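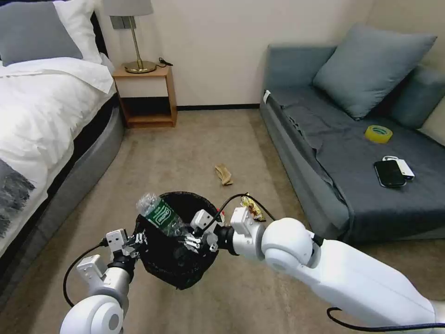 Both arms on the basket, Rekus two-arm kit, bedroom tidy routine

Rekus two-arm kit: mesh bins and flat wrappers

Posted by flonmont_flat2 in Home Automation > Arms and Grippers
Feb 19, 2019

I have the Rekus two-arm kit on the 100-day trial and need to decide whether to keep it. The job I want it for is narrow: clearing litter from a carpeted bedroom into a waste bin. Plastic bottles are fine. Flat or crumpled wrappers are not. The fingers close above the wrapper, the log reports "grip complete", and the arm carries nothing to the bin. Over 167 logged attempts on wrappers it has reported a good grip every time, so the log is of no use to me.

Firmware is the June release. Grip force is at the default. I have run the floor calibration twice, both times on the hard floor in the hall because the manual says to use a level surface. The supplier (Adams, the Clullthorpe branch) offers a soft fingertip set and a home set-up visit. The visit is 330 pounds, which is a lot for something I may send back.

Is this a calibration fault, or do I need the fingertips? Also, does the bin matter? I could swap to a solid plastic one.

mesh_and_felt

Calibration, almost certainly. The kit stores one floor height, and if you measured it on a hard floor the value is wrong for carpet. The pile and underlay move the surface up and also let it give under load, so the approach stops at a height that no longer means anything. Do it again in the room where the arms will work:

Clear an area the size of the calibration plate.
Lay the plate directly on the carpet and press it down by hand, then let go.
Run Floor > Set height > Soft surface. The menu entry is hidden until you turn on the extended options.
Run the test pick with a folded sheet of paper before trying a wrapper.

On the log: "grip complete" means the motor reached its stop position. It does not mean that anything is between the fingers. Turn on the width check and set a minimum. Thin film may still read as nothing, so treat that figure with care.

I would leave the supplier's visit until you have done this. On mine the soft-surface setting dealt with most of the missed picks, and I still use the standard fingertips.

bench_notes

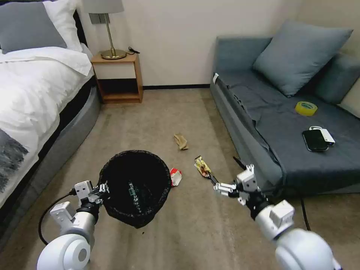 Bin choice matters more than the manual suggests. A light bin will shift when the arm drops something in or catches the side on the way past, and the stored bin position is then out for every later drop. The usual cure is to have one arm hold the bin and give the picking to the other. With a mesh bin the left gripper can clamp on the rim, as it does here, while the right hand goes out for the snack wrapper on the carpet. Set the left arm to "hold" and not "park", or it will release after the idle time. A solid bin works too, but check the thickness of the rim against the gripper opening before you buy one.

Cable routing is worth a look as well. The wrist cables need enough slack for the full reach, but a large loop can pick up litter or drag across the bin. Clip it further back along the forearm and run the whole movement at low speed with the stop button in your hand.

I agree with the post above on floor height. I disagree on the fingertips. The soft set grips film better at low force and the default tips tend to slide over it. They wear faster on carpet, so allow for replacements in the cost. If your supplier will lend a pair during the trial, take them and log the two sets separately.

tk_upstairs

Had the same kit, sent it back. Too slow for me. Returns were simple enough but keep the foam inserts, they ask for them.

flonmont_flat2

Thanks. I found the soft-surface entry and will repeat the calibration in the bedroom before ordering anything. I had the left arm on "park". I have asked Adams about a loan pair of fingertips and will keep the mesh bin for now so that I am only changing one thing at a time.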